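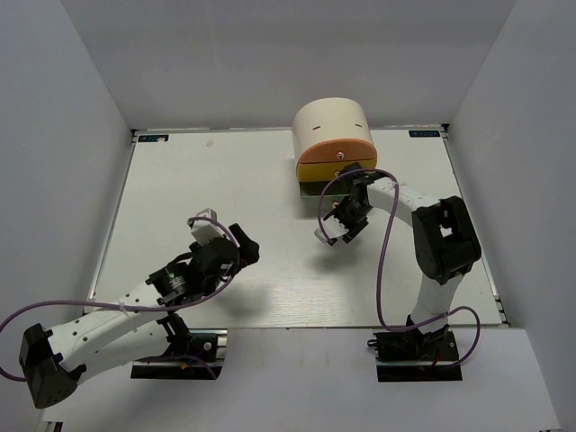

Fladari opened its Manbridge workshop to visitors on May 15, 2026, and up to 50 people came through over the afternoon. Rungnapa Tanasarn ran the two-arm bench, where the task was working the drawers of a small cabinet. Visitors went in groups of 16 and could ask her to stop and explain at any point – most did.

Wiroj Suksawat took questions on cabling and grippers afterward. Several people asked how long it takes to set up a new task, and he plans to cover that next time. The next open day is in September. Sign up at the front desk.

Filed under: Open Days & Visits

Recent items
Parking changes at Lakwood
Chutima Panyasiri joins the Luangrath team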